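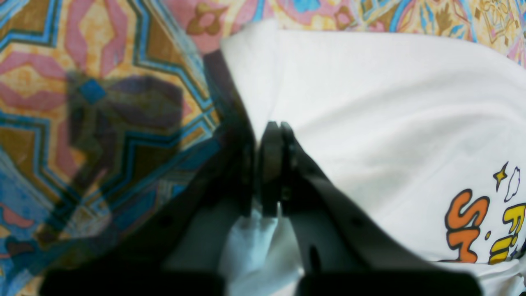

Figure 1. White garment on a patterned bedsheet.

Does Cold Washing Do What the Posters Say?
Jong-dae Ok
Household Science project, Sedville
Thu 21 March

Background
Since September the laundry rooms in our dorms have had posters up from Gekholm, the company that supplies the soap. They say that washing cold gets clothes "just as clean" and that students who switch will "feel the difference." The posters don't say who tested this or what difference I am supposed to feel. My project asked a smaller question: do people who wash cold think their clothes come out as clean, and do they stick with it?

Method
I put 100 survey cards in the two laundry rooms and got 37 back. I also left a log sheet by the Jerora machines, where people could write down the setting they used and whether they had to wash anything again. The sheets ended up with 255 loads on them. I can't prove that all of those are real. One page is in the same pen and the same handwriting from top to bottom, and I left it in after talking with Ms. Vũ, who said to report it and let the reader decide.

Results
Most of the people who sent a card back said they wash cold at least part of the time. When I asked why, the usual answer was that cold is the setting the machine was already on. The posters hardly came up. That makes me doubt any claim that the campaign changed what people do.

On cleanliness, answers split by what was being washed. People were happy with cold for jeans and dark shirts. They were less sure about towels and anything white, and several wrote that their white shirts had gone gray over the semester. Gray compared to what, I don't know. Hardly anyone keeps a new shirt around to check against.
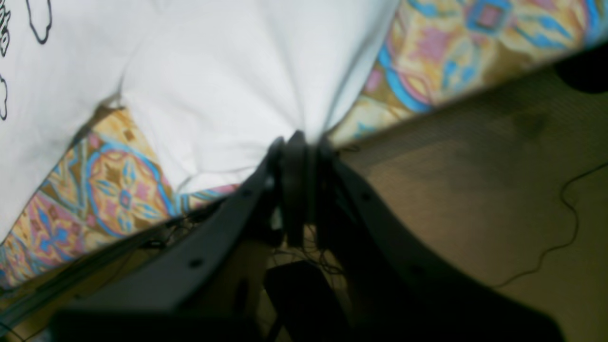 Figure 2. Creased white cloth with part of a printed line drawing.

Rewashing was rare on the log for both cold and warm. I don't read much into this. A student with class in ten minutes is going to wear the shirt.

Problems
The cards that came back were probably from people who care about laundry more than most. I didn't measure dirt, only opinions about dirt. The water called "cold" is also colder in winter than in the fall, and the log didn't record temperature. Gekholm's posters don't mention this either.

What I would do next
Cut one white sheet into squares, stain them all the same way, and wash half cold and half warm with the same soap. Then have people rank them without knowing which is which. I asked for machine time to do this and am still waiting to hear.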